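Measuring jugs wanted as Kiscombe kitchen classes fill up
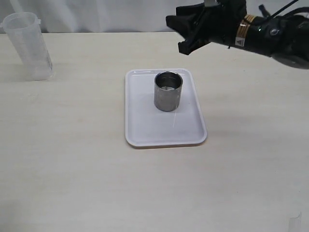
A beginners' cookery course in Kiscombe will take on a second group in the new year after all 13 places on the first were booked. The Stollow Kitchen, which runs the sessions from the old reading room on Flustberg Road, is asking residents to hand in any plastic measuring jugs and cups they no longer use.

The course covers plain everyday cooking – soups, batters, bread, rice and a few puddings – and the first evening is given over entirely to measuring. Learners practise with water, then flour, then oil, and write down what they get each time.

Mavis Ambrose, who teaches the class, said most people who sign up can already cook something but have never been shown how to read a scale on the side of a jug.

"They hold it up in the air and tip it towards themselves," she said. "Put it down on the table, bend your knees and look at it level. That gets rid of half the trouble with people's batter."

She prefers clear or frosted plastic to glass for the classes. It is light, it can be knocked over, and the level of the liquid can be checked from the side. Jugs with a spout are particularly welcome. Worn markings are not a problem as long as they can still be read, and the kitchen will go over faint lines with a food-safe marker on the outside.

Jugs marked in millilitres up to 1000 are the most useful, though smaller cups are also needed for the baking sessions. The kitchen cannot take anything that is cracked or has been used for paint, garden feed or cleaning products.

Donations can be left in the crate inside the front door during opening hours. Each one will be washed and checked against a known amount of water before it goes on the shelf. Any that read wrongly will be kept for scooping dry goods.

The kitchen has been open since June and has so far spent £813 on pans, knives and chopping boards. A further £60 has been set aside for scales. Juniper Szabo, who looks after bookings, said the money had gone on the things that were hard to get second-hand.

"Everybody seems to have a spare jug at the back of a cupboard," she said. "It seemed silly to buy them new."

The second group will follow the same programme as the first, with one change. The bread session will be moved to the afternoon so that the dough has longer to rise before the room is locked up. Recipes are handed out on paper each week, with all quantities in grams and millilitres.

Places are free for Kiscombe residents, and ingredients are provided. Learners should bring an apron and a lidded tub to take food home. Bookings can be made at the Stollow Kitchen or at Bošković Bakery, where a sign-up sheet is kept on the counter.

7 December 2023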